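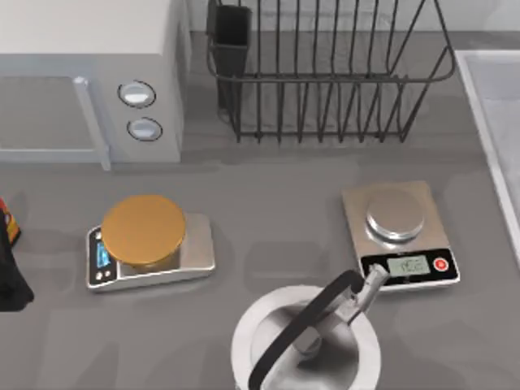

3.2 Participants and Pool Format

The data come from office bracket pools run at two employers in Himurdale and one in Bristden during a single-elimination college basketball tournament. Entry was open to all staff at the three sites. A total of 482 brackets were submitted before the opening game. Of these, 400 were complete and legible and were kept for analysis. The remaining brackets either left one or more games blank or named a winner that had already been eliminated on the same sheet.

Each entrant was allowed to submit more than one bracket. Where this occurred, the brackets were treated as separate entries, and a marker for the entrant was included in the models reported in Section 4. Entrants were asked to state whether they had followed college basketball during the regular season, and whether they had attended or worked at any school in the field. Both items were answered on the back of the entry sheet.

Scoring followed the house rules already in use at each site. The Himurdale pools doubled the value of a correct pick with each round. The Bristden pool used the same scale but added a bonus equal to the difference in seeds when the lower-ranked team won. To allow comparison, all brackets were rescored under the Himurdale rules. Results under the Bristden rules are given in the appendix.

3.3 Measuring Upset Picks

An upset pick was defined as any first-round selection in which the chosen team was seeded at least three places below its opponent. Later rounds were left out of this measure, as the pairings in those rounds depend on the entrant's own earlier choices. Games between teams seeded eighth and ninth were not counted.

Entrants who reported following the regular season chose more upsets than those who did not, but their upset picks were no more likely to be correct. Figure 2 plots upset picks against final score for each bracket. The slope is slightly negative at all three sites. At the Bristden site, where the bonus was in force, the spread of upset picks was wider and 28 brackets named a champion from outside the top three seeds.

Figure 2. First-round upset picks and final pool score, by site. Each point is one bracket. Scores follow the Himurdale rules.

The pattern agrees in part with the account given by Jin, in which pool entrants pick upsets in order to stand apart from other entrants. Under that account, larger pools should produce bolder brackets. Our three pools differ too little in size to test this claim directly.

Share this article (0) | Comments (2)

This site uses cookies to improve your reading experience. By continuing to browse, you accept our cookie policy.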